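The Trondilov floor marking and work cell rules kit, after one full season

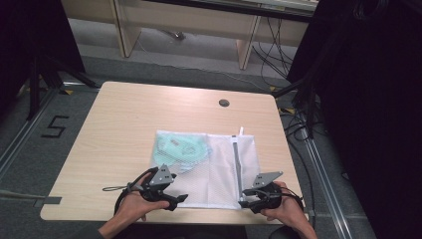 Reviews > Workspace & Safety

I'll admit I bought a binder of rules for the price of a decent office chair, so I've been itching to write this one up!

The Trondilov kit is meant for small groups doing hand-held gripper work, the kind where a person does the task and a robot learns from it later. You get yellow floor tape, black tape for station numbers, a stack of laminated cards and a 434-page binder called the Station Practice Guide. Mine came in September and cost $315 (shipping was extra, grr).

Tape first. It sticks to carpet, which I did not expect, and the corners stay down if you press them with something hard. The idea is that your table has marks on the floor, so when somebody bumps it you can put it back where it belongs. The guide also wants a big number on the floor at every station. I thought that was fussy until I had a few stations going and kept writing the wrong one in the log. We're on 5 most days now and you can read it from across the room.

The cards are the best part by a mile. There are 6 of them, and the one on soft items has saved me so much arguing. It says to lay the item flat before you start, keep lanyards and cables out of the jaws, and bring both grippers in low from the near side. Mesh laundry bags are a pain, and a zippered one with something green and coiled up inside is a good test of whether a rule works for real people. You can see what's in there through the net, but the jaws only get the net! The card has you check where the zipper pull is before you close on anything. Simple, and I still forgot it twice.

Now the grumbles. The cable chapter is 6 pages long and reads like it was written for a room with perfect ceilings. It wants every cable tied up off the floor. Lovely. I have cables hanging behind the cabinet and more running along the floor rail, and the guide has no middle setting for people like me. The Mfaume checklist (which I used before this) at least gives you a "good enough for today" line. Trondilov gives you pass or fail, so I've failed that page every single week.

Also, the binder rings are junk. Mine popped open the first time I turned to the lighting section, and I ended up moving the whole thing into an old Closness folder.

Would I buy it again? For the cards and tape, yes, in a heartbeat. If you already have the Furidico set, you've got most of the floor rules and I'd just see if someone will split the cards with you. Four stars, and I'd go higher if they fixed the cable chapter. Refill tape is sold separately, and the yellow runs out first.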